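Hi all,

Kerubo Kimaro wrote:

> I'm about ready to give up on keeping our family letters on the computer.
> My aunt sent me another shoebox in October and I scanned maybe half of it
> before I lost heart. I've got folders inside folders, three files called
> "letter final," and no idea which ones are from Grandma and which are from
> her sister. How do the rest of you name these things? And do you bother
> typing them out, or is the scan enough?
>
> Kerubo

Oh Kerubo, I feel for you! I had the same mess for years (my worst folder was called "new stuff 2" and it had a wedding, a funeral and a recipe for plum cake in it). I've now got 300 letters through the scanner and I can find any of them in under a minute, so I'll tell you what I do and you can steal whatever sounds useful.

First, I name every file with the year up front, then the month, then who wrote it, then who got it. So a letter from my grandmother to her brother comes out as **1931-04-Ida-to-Walter**. If I don't know the month I put 00, and if I don't know the year I put my best guess and an x on the end. The computer sorts them all into order by itself, and you get to read the whole quarrel over the Ogunleye farm from start to finish instead of in bits. (It ran for eleven years. Over a fence!)

Second, no folders inside folders. I have one folder per shoebox and that's it. I tried sorting by person, but then where do you put a letter that two sisters wrote together, each one taking a side of the page? Mine did that all the time, and one of them wrote up the margins as well.

Third, scan the envelopes. I skipped them on the first box and I've been kicking myself ever since. Half of my undated letters could be pinned down by the postmark, and one envelope from Clastow had a shopping list on the back that told me more than the letter did – lamp oil, blue thread, "something for the baby." We didn't know there was a baby!

As for what to scan at, 300 dots per inch has been plenty for ordinary handwriting. I go higher for the pencil ones. I used to do everything in plain black and white to save room and I wish I hadn't, as the faded brown ink just drops out. Color, always, even if the page looks gray to you.

And please, please keep a second copy somewhere else. I do mine on discs every 50 letters and mail a set to my cousin in Laltix. She keeps them in with her Christmas ornaments. I don't care where she keeps them as long as they're in a different house from mine.
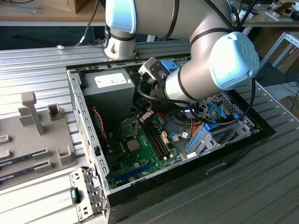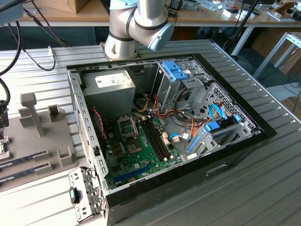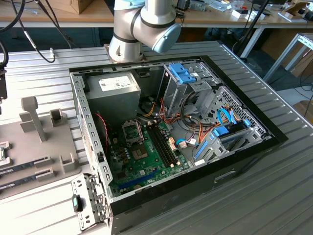 Kerubo wrote back to me off list and said I could pass this along: the naming part makes sense to her and she's going to start over with the October box, but the typing out is what really wears her down. She can only manage a page or two of her grandmother's handwriting before her eyes cross, and she wondered whether a short summary would do just as well.

My answer is yes, for most of them! I type out in full only the ones where something happens. The rest get two or three lines in a plain text file with the same name as the scan: who's mentioned, what places, any births or deaths, and whatever made me laugh. "Ida has a cold. Walter's mule has a cold. Rain." You can always go back and do the full version some winter when you're snowed in.

When I do type one out I leave the spelling exactly as it is. My great-uncle wrote "Jadex" four different ways in a single letter and I kept all four, with the usual spelling in square brackets after the first. If I can't read a word I put a question mark in brackets and keep going. That was hard to learn, I used to sit there for half an hour over one squiggle. Now I finish the letter and come back, and very often the same word has turned up further down the page in a clearer hand.

One trick for the handwriting itself: make yourself an alphabet. Take a letter you can read pretty well and copy out how that person makes each capital. My grandmother's T and F are the same to anyone but me, and her S looks like a harp. I have the sheet taped up next to the screen.

I give it 30 minutes after supper and then I stop, even in the middle of a sentence. Anything longer and I start making mistakes.

Does anybody have a good way of handling the photographs that come tucked in with the letters? I've been giving them the letter's name plus a, b, c, but then the loose ones have nowhere to go. Also still looking for anyone with family who left Clastow before the mill closed, if that rings a bell write me direct.

Nell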